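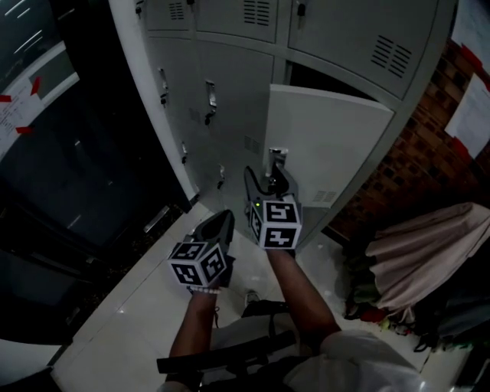 Pale grey metal lockers, each with its own small mystery behind the door.

My mother kept a spare key to our house with the butcher, another with the woman across the street, and a third under a flowerpot that every kid in Idstead knew about. She never worried about being robbed. What she worried about was being locked out with a chicken in the oven, which happened to her once and stayed with her for the rest of her life.

I've been thinking about that flowerpot a lot this winter, mostly because I've finally become a person who forgets combinations. I joined the swimming pool in Trirnthorpe in December, full of good intentions and wearing a suit that dated from a more hopeful time, and on my second visit I stood dripping in front of my padlock with no idea what I'd set it to. Was it my old house number? My sister's birthday? I tried them all, and then I tried them all again with my glasses on. It was 736, the number of the bus I rode to high school, and it came to me only when I stopped trying and started humming.

Angharad Meredith wasn't the least bit surprised when I told her this. She has spent 13 years running memory workshops in the room above the library, and she says padlocks come up nearly every week (garage codes, too, and bank cards, and the little gate at the community garden). Most of us, she thinks, are perfectly good at remembering things and pretty poor at remembering them on demand, with a line forming behind us. Her advice is to hang the number on something you already love. One man in her group uses the year he got his dog. Another, who is past 70, sings his to the tune of a jingle for Odska, a brand of floor wax that hasn't been sold in decades, and he hasn't missed a digit yet.

I asked whether it wouldn't be simpler to write the thing down, and she laughed and said of course it would, as long as you can remember where you put the paper. She writes hers inside her address book, disguised as the phone number of a cousin she doesn't have.
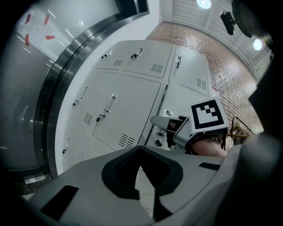 Writing it down never did me any harm, according to a reader who signs as Yoo and has strong feelings on the matter. I keep every number I own on an index card in the flour tin, and in all my years of baking I have lost exactly one, and that one went into a pie crust.

I'm inclined to side with the flour tin. Still, I've kept my bus number on the padlock, and I hum on my way out of the pool. Last week the woman beside me asked what the tune was, and we ended up talking about school buses until our hair was dry.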